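Subject: Re: [household-accounts] Holiday pot: one line or several?
From: Anikó Vass
To: household-accounts list

Gergely Boros wrote:

> We have decided on the lakeside week at Flekevetti for next summer. The
> quote for all of us, travel included, is 1,645 pounds. I have put 900
> aside in the Linthorpe account, in the same pot as the car insurance
> and the boiler service. Otero shows the pot as healthy every month, but
> when I take the insurance out of it on paper the holiday looks short.
> Is the software wrong, or am I? And should I split the pot before the
> balance falls due? There are five payments left before that happens.
>
> Gergely

Gergely,

The software is doing what it was told. Otero treats a pot as one balance with one target. If you set three bills against it, it compares the balance with whichever bill falls due next and reports the pot as healthy when that one is covered. It does not look past the next due date. Your insurance is due first, so the holiday is ignored until the insurance has been paid.

Your first question is whether the 900 is all holiday money. You say you put it aside, but you also say the pot is shared. If the 900 is the full balance of the pot, part of it belongs to the insurer and you are further behind than you think. Look at the transfers in, not the balance, and mark each one with the bill it was meant for.
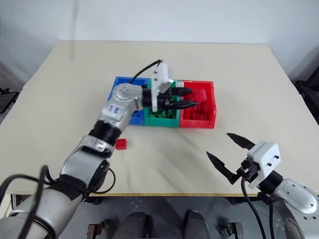
Assuming the 900 is clean, the sum is short. 1,645 less 900 leaves 745, and over 5 payments that is 149 a time. If the figure is higher than you can manage, it is better to know now, while the booking can still be changed, than in April with the balance due.

On splitting: yes, but do it in the ledger and leave the bank account alone. Opening more accounts at Linthorpe gives you more statements to reconcile and no more money. In Otero, go to the pot, choose "sub-pots", and create one for each bill. Give each its own target and due date. Then move the existing balance across by hand. There is an option to share it out automatically, which divides in proportion to the targets, and that will put too much in the holiday and too little in the insurance.

Two things to check afterwards. The totals of the sub-pots must equal the bank balance to the penny. The standing order must also be divided, or every new payment will land in the parent pot and sit there unassigned. I left mine like that for most of a year.

For spending money I would keep a separate line and not fold it into the 1,645. It is a different sort of cost – it can be cut on the day, and the booking cannot. The children's share can go there too.

I wrote up the sub-pot method for the list pages when we moved over from Dobos. The opening part is pasted below, as the link in the archive no longer works.
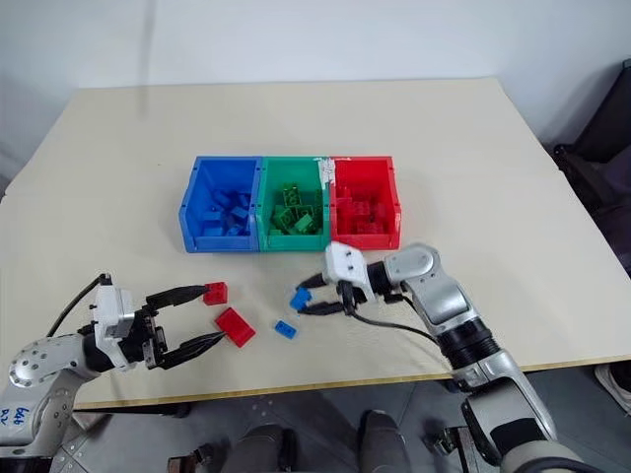
4 min read

Moving a shared pot to sub-pots

Before changing anything, export the ledger and keep the copy somewhere outside the program. Dobos users should note that its export leaves out pending transfers, so wait until the account has none.

List every bill the pot is meant to pay, with the amount and the due date. Put them in date order. Bills that fall due more than once a year should be entered once for each payment.

Fill the earliest bill first, then the next, until the balance runs out. Whatever remains unfilled is the true shortfall, and the standing order should be set from that figure.

The rest deals with joint accounts and won't apply to you. I can send it if anyone else on the list wants it.

Anikó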